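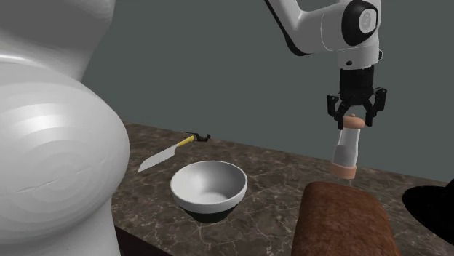 Research > Simulation and Planning > Posts

Brastden Robotics Software Group
1/14
The Brastden planning team has completed the November update to its tabletop manipulation stack. This thread summarizes what changed in the planner, the perception layer and the tooling, and what partners need to do before moving to the new release.

2/14
The update concerns simulated work only. All results reported in this thread were obtained in rendered kitchen and household scenes with a single arm and a parallel-jaw gripper. Hardware results will be published separately by our partners at Nakamura.

3/14
Scene generation is now handled by Sukex, our in-house layout tool. Sukex draws objects from a shared library and places them on or near a work surface. The previous tool relied on hand-built layouts, and the planner had begun to perform well on those layouts and poorly on everything else.

4/14
Sukex places large fixtures with very few restrictions. A toilet may stand against the end of a marble countertop that also holds a knife, a bowl and a loaf of bread. The planner receives no room label and is expected to treat every fixture as geometry to be avoided.

5/14
The evaluation set consists of 2600 generated scenes. A further 300 are held back and are not available to developers. Partners who submit a planner for scoring will receive results on the held-back scenes by return message, normally by 5 p.m. on the day after submission.

6/14
The most significant planner change is in the treatment of held objects. Earlier releases checked the arm and gripper for collisions and enclosed the grasped object in a sphere. For a tall shaker gripped by its cap, that sphere was far wider than the object, and many good paths were refused.

7/14
The new release attaches the full collision mesh of the object to the gripper at the moment of grasp. Clearance is then measured from the lowest point of the object. A shaker carried over a loaf of bread is checked from its base ring down to the crust, and the required gap can be set for each task.

8/14
Mesh attachment increases the cost of each check. To offset this, the planner now sorts the scene by distance and skips any object that cannot be reached within the current motion segment. Planning time has fallen by up to 4 percent against the previous release. We had hoped for more, and work on this continues.

9/14
Perception has been revised in one respect. When an object is partly outside the camera view, the shape estimator no longer closes it at the image border. The unseen part is marked as unknown space, and the planner treats unknown space as occupied until another view is available.

10/14
This makes the arm more cautious near the ends of a work surface. Teams may see longer paths, or a request for a second view before placement begins. The behavior is intended. It can be relaxed with the setting unknown_space_cost, and we ask that any change to this value be reported with submitted scores.

11/14
Thin objects remain a known weakness. Small, dark items lying flat on dark stone are often merged with the surface by the depth segmenter. The planner will then consider the area free for placement. Three fixes were tested for this release and none was reliable enough to include.

12/14
On tooling: the replay viewer now shows the planned path, the executed path and the clearance value on one timeline. A run can be stopped at any step and restarted from that state with a different planner. Barrett Kapoor led this work and will maintain the viewer through the next release.

13/14
Log files written by the old viewer must be converted before they can be opened. The conversion script is included in the release folder. It does not alter the original files. Logs recorded before grasp events were given their own entry cannot be converted, and the old viewer will remain available for those who need it.

14/14
Partners using the Zeritz controller should install the controller patch before the planner update. Without the patch, the controller does not receive the attached mesh and falls back to the sphere. Scores produced in that state will be returned unranked. Questions on installation, scoring or the scene library may be sent to the planning team through the partner desk.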